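**Equipment corner — planning the second plate cell**

June 2018

Budget season came early this year, and for once I'm glad of it, because the thing we are asking for is already working away on the bench at Stockdale and you can go and look at it. Two arms on an aluminum rail, three walls of fabric, a tub at the back and a spread of restaurant plates to put into it. The request going in for the coming year is for a second cell just like it, and I have spent the last few weeks finding out what "just like it" costs.

The big lines are easy. Arms and controllers get quoted as a set, the quote arrives, you say ouch, you write it down. It's the little lines that got away from us in March, and I'd love for other teams to learn from our list before they send in their own.

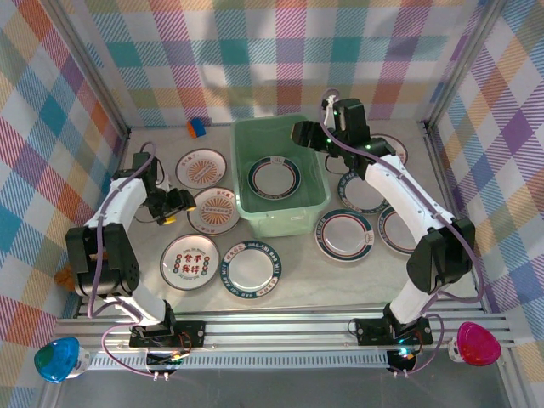 Pauline Kershaw wrote in to ask why we would buy a two-arm cell at all, when a single arm with a longer reach would take up less bench and leave money over for spares. A fair question, and we did price it. One arm can lift a plate and put it in a tub. What it can't do is steady the tub, or hand a plate across, and those are jobs we want on the list by the end of next year. We could also start with one and add the other later, but the rail and the wiring would have to be done twice, and I would much rather pay for that once.

So, the small stuff. Cable sleeves and clips come first. Every arm has a cable following it from base to wrist, and it needs slack at the elbow and the wrist, which means ordering more length than the drawing says. Last time we ordered by the drawing. The new request has 19 clips for each arm and a spare sleeve on the shelf.

Then the fingers! I could go on about fingers all day. Plates are slick and thin at the edge, and the rim is the only sensible place to take hold of one, so the finger surface matters more than nearly anything else we buy. We are putting finger sets in as a consumable, next to tape and wipes, with their own yearly amount. Please do the same if you handle anything glazed. 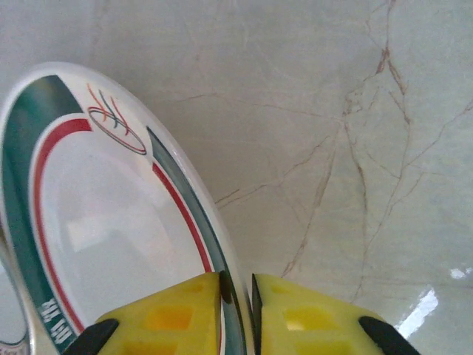 Put the fingers under repairs, says Nevzat Polat, and they'll be the first thing cut. He has a point about how these sheets get read. A repair sounds like something that might not happen. A consumable is going to be used up whatever anyone thinks of it, and it stays in the plan. Thank you, Nevzat, the line has been moved on our form and on the template.

Plates have a line too. We get ours from the kitchen supply shop in Plondton, in mixed patterns on purpose: sunbursts, teal rims, big red characters. If every plate looks the same, you learn very little about how your setup copes with the next one. They are the cheapest thing in the whole request and, for my money, the most useful. I've asked for 304 dollars, which covers the plates, a couple of tubs and a box to store everything in.

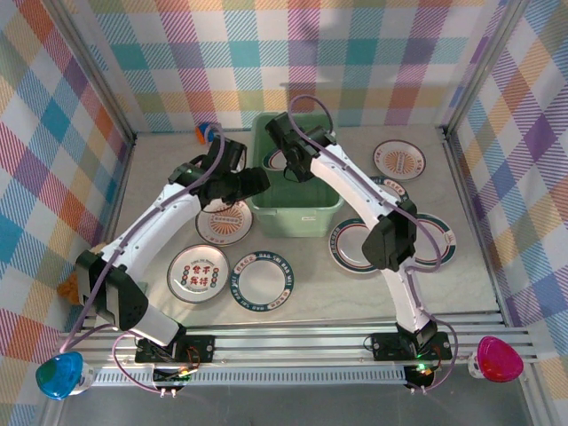 Bench space is the item I'd urge everyone to settle before asking for quotes. The arms sit on the front rail and reach in, so the enclosure has to be deep enough for both elbows to bend without meeting the walls, and you want room to stand on the outside as well. For the second cell we have marked out the spot by the window with tape. Loredana Colombo has been walking around it for a week now and reports no bruises, so the footprint stays.

The frame and walls will come from Ninen again, as a kit. With delivery, fabric and a set of corner posts, the kit is down at 3181 dollars. We did look at building it ourselves from stock lengths. It would save a little, and it would eat 2 weeks that we'd rather spend running plates.

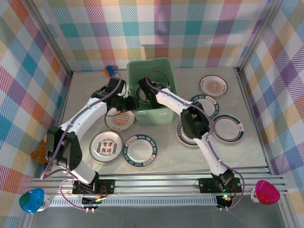 Colette Sabatier would like to see training hours on the same sheet as the hardware, and wonders how many requests leave them out completely. Ours did! They're in now, as a separate line under the kit — enough for each new operator to sit beside an experienced one before running a session alone. The Selunitz group has asked to send people over for the same sessions, and we've said yes.

The full sheet, with blank columns for your own prices, is in the shared planning folder. Phyllis Staniforth is collecting requests from all the teams, so send yours to her, and copy me if it has fingers in it.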